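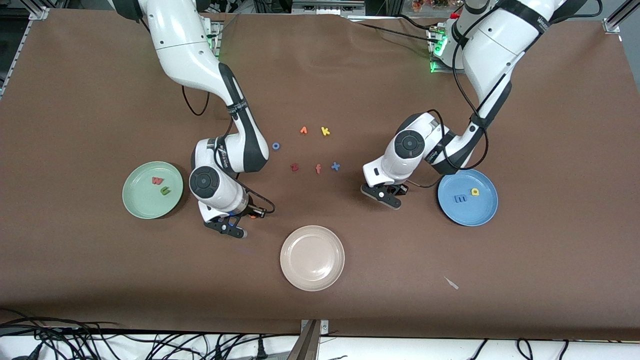 Timell dining table review: seven months in

July 27, 2019

I bought the Timell table last December, after my old one finally gave up a leg in the middle of a holiday dinner (the gravy survived, the rug did not). I'd been looking at tables for ages and kept chickening out at the price. Then Gradis had the Timell marked down to $700 with free delivery, and I caved.

Let me start with the box, or boxes. There were two, and the big one weighed 71 pounds, which I know because it was printed on the side in huge letters right next to a drawing of two people lifting it together. I am one person. I slid it down the hall on an old blanket and it went fine, but my back had opinions the next day!

Putting it together took me a whole evening. The instructions are all drawings, no words, and step six shows the crossbar the wrong way around, so I had to undo four bolts and start that part over. The bolts themselves are good and chunky, and everything lined up once I'd stopped trusting the drawing. Get your own Allen key with a proper handle, though. The little one in the bag chewed up my palm.

Now the top. I love the top! It's a warm medium brown and it hides crumbs almost too well, so I wipe it down more often than I look at it, if that makes sense. The finish is a low sheen, so my kitchen light doesn't bounce off it the way it did on the old one. Red wine, no problem. Turmeric, small problem, but it faded after a few days. A hot mug left a pale ring near one corner in March and that one is still with me. The care card says to use coasters and I suppose I should have read the care card.

It seats six if everybody likes each other. Four is better. The legs sit in from the corners a bit more than I expected, so whoever gets the end chair needs to mind their knees.

Wobble: none for the first few months, then a tiny one in spring. I tightened everything up, took ten minutes, and it's been solid again. My floor isn't level either, so I'm not putting all of that on the table.

I did look hard at the Ustura before buying. It was $1,061 with the extension leaf and it really is a gorgeous thing, but I've never once needed a leaf, and the top scratched when I ran my keys over the showroom sample (sorry, showroom). Radulović makes a nice one too, $200 cheaper than what I paid, only it comes in a gray stain I couldn't live with. If you like gray, go sit at it, the legs are in a better spot than mine.

Would I buy the Timell again? Yep. I do homework with the kids on it, fold sheets on it, pay bills on it, and every so often we even eat dinner there. Four stars out of five. One off for step six and the knee thing.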